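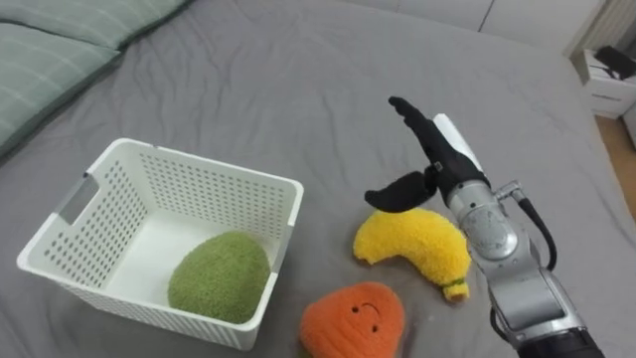 Visit report: Felex demonstration apartment, Restholm
7 June 2024

Purpose of the visit was to see the Mirkon bedroom package before the trial offer closes. Present for us were Kavitha Nadar and myself. Felex was represented by Yasir Pirzada (applications) and Rozália Šťastný (service contracts). We had the room for the whole morning and were allowed to ask for repeats.

What is on offer

Mirkon is a tidying package for furnished rentals and small guest houses. It consists of the humanoid unit, a charging stand, a task library and remote support. The basic library has 11 tasks. Bed clearing, the one we came for, means picking loose soft items off the mattress and putting them in a basket so that the bed can be stripped or made. Making the bed is a separate task and is not in the basic library. Pirzada said it is in testing and would not give a release month.

The trial is priced at 349 dollars a week including remote support, with a minimum term of 3 weeks. Delivery and room setup are billed separately. We asked for the setup rate in writing and had not received it when we left.

Bed clearing

The demonstration bed is a large one with a gray fitted sheet and two green pillows. Test items are plush fruit: an avocado, a banana and an orange one with an embroidered face. The container is a white plastic basket with perforated walls and a handle slot in the short side. I would have preferred socks, a phone charger and a wet towel, which is what our cleaning staff find on beds, and said so. Pirzada's answer was that plush items deform much like rolled clothing, and that flat textiles are handled by a different routine. We did not see that routine.

The hand fitted for the item pickup has two fingers of different shape. One is long, flat and tapered, the other shorter and hooked, and both have a soft matte black covering. According to Felex the flat finger is meant to slide along the sheet while the hooked one closes from the other side. The covering is a wear part. Šťastný listed it under consumables, and replacement is done by the customer with a hand tool supplied in the kit.

We asked how pillows are told apart from items to be cleared. They are registered during room setup, by color and approximate size. Changing to different pillowcases requires a new registration, which can be done from the tablet. For us this is a real cost, as Wajid Ghauri's properties use mixed linen and no two rooms match.
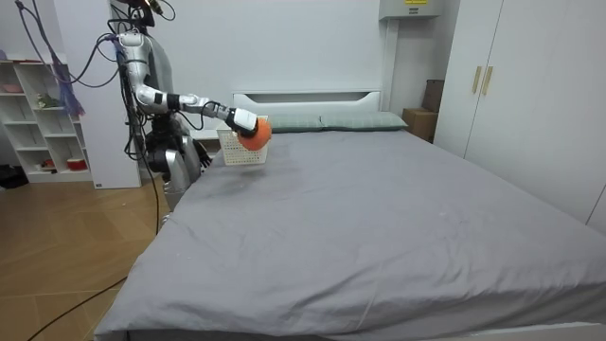
Reach is the specification we had the most doubts about. The unit works from the side of the bed and needs clear floor there for its base. Felex quotes a usable mattress width only for beds accessible from both sides, and the data sheet is silent on a bed pushed against a wall. Moving the container is included in the task, and the basket can be carried over the mattress at low height. With the arm stretched out toward the pillows it was held just above the sheet, with the orange item pressed against its front and partly covered by the gripper. Nadar asked whether an item outside the basket is logged as collected. Pirzada believed it is logged only after release inside the walls, and will confirm. The black cables running down past the shoulder and the one lying across the floor are a point for our own checklist, and I have asked for the cable layout of the customer version.

Service

Remote support is staffed by Tarar under contract. Syafiqah Tuhumury of Tarar joined by phone. Support staff can pause the unit, view the head camera and restart a task from any step. Camera access needs a confirmation on the tablet each time. Recordings are kept on the unit unless the customer opens a ticket.

On-site repair is quoted at 2 working days inside the Restholm area. Outside it the unit is exchanged by freight, and the rental clock keeps running during the exchange. I have asked for that clause to be removed.

Open points

Setup rate in writing (Šťastný).
Behavior with flat textiles, to be shown on a second visit.
Minimum floor clearance beside the bed, and figures for beds accessible from one side only.
Logging of items held outside the container (Pirzada).
Unit price of the finger coverings and expected life in cycles.

Ghauri to decide on the trial when the setup rate and the freight clause are settled. If it goes ahead, I would start with the ground-floor rooms, where the beds stand free on both sides.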